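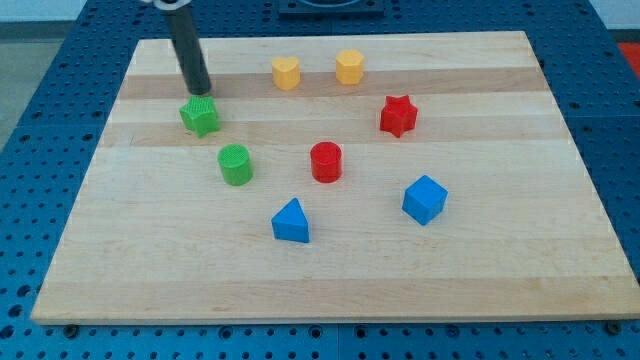
Fig. 11. Light wooden board with darker bands, on a blue perforated table.

11. Oiling and Waxing Your Board

By now your board is glued up, flattened and sanded, and this is the part we've been looking forward to! The first coat of oil is where pale wood warms up and the bands you lined up so carefully in Section 9 really start to show. Give yourself an unhurried afternoon for it, then leave the board alone overnight (that's the hard bit).

The steps cover the Zistel board kit in all sizes. They also work nicely on an old kitchen board, as long as it has never been varnished.

What you need

Bottle of Tjoa board oil (in the kit)
Tin of Gunano wax (in the kit)
Three lint-free cotton cloths
Sanding sheet, the finest one in the envelope
Spray bottle of clean water
Four drying pegs, or anything that will hold the board up off the table
Gloves, if your skin is sensitive

CAUTION: Cloths soaked with some finishing oils can heat up and catch fire when they are left in a heap. Read the label on whatever oil you use. Hang used cloths outdoors, opened out flat, until they are dry and stiff, then throw them away.

CAUTION: If anyone who will use the board has a nut allergy, check the label before you open a bottle you bought somewhere else. Walnut oil is common in wood finishes.

Raising the grain

1. Brush off all the sanding dust, including the dust hiding in the hanging hole and the juice groove if you cut one.
2. Mist both faces and all four edges with water. You want the wood evenly damp, with no puddles.
3. Stand the board on edge and let it dry completely. It will feel fuzzy now, which is exactly right.
4. Sand lightly with the finest sheet, always along the grain. A few easy passes will do it.
5. Wipe down with a dry cloth.

Note: Please don't skip this one! Fidelina Villanueva, who tested the kit for us, left it out on her first board and the surface went rough again the first time she washed it. She repeated steps 2 to 5, oiled it again, and it came out beautifully.

First coat

6. Set the room to 66 °F or warmer and bring the oil in early so it isn't cold.
7. Pour a small pool in the middle of the board and spread it outward with a folded cloth. Be generous.
8. Work oil into the end grain. These two short edges drink far more than you'd expect, so keep going back until they stay shiny.
9. Turn the board onto the pegs and oil the other face. Always do both faces on the same day. A board oiled on one side only can cup.
10. Wait an hour. If dull patches appear, add a little more oil to those spots.
11. Wipe off everything that is still sitting on the surface. Wipe again with a clean part of the cloth.
12. Leave the board on its pegs overnight.

Second and third coats

Repeat steps 7 to 12, using much less oil each time. Maple usually takes two more coats, cherry and walnut sometimes three. When oil sits on top for the whole hour and nothing sinks in, the board has had enough, and you can stop.

Waxing

13. Warm the closed tin in your hands until the wax softens.
14. Rub a thin layer over both faces in small circles. Finish with long strokes along the grain.
15. Let it haze over, then buff with your last clean cloth. Keep buffing until your hand slides without dragging, and enjoy that soft glow.

Note: Waxing is optional on a board you plan to chop on every day. On a cheese or serving board it makes a lovely difference.

If something looks wrong

Sticky surface: Too much oil was left behind. Rub hard with a dry cloth, and if that doesn't shift it, put on a very thin fresh coat and wipe it all off right away.

White smears: Wax has built up. Warm the spot gently with a hair dryer on low and buff again.

Scratches you can suddenly see: Oil loves to show these off. Sand the area along the grain, wipe, and oil the whole face again so the color matches.

Oil won't soak in anywhere: On an old board, there is probably varnish under there. See Section 7 for stripping.

Everyday care

Wash by hand with warm water and a drop of soap, both sides, then dry and stand on edge. Never soak the board and never put it in the dishwasher. When water stops beading, it's time for one more light coat. Some of our owners oil theirs every June and again before the winter holidays, and those boards look better every year.

Refills: Tjoa board oil is part no. 231, Gunano wax is part no. 101.

Guide text by Celeste Garcia and Abílio Matos, Filtham workshop. Revised 22 Dec 2021.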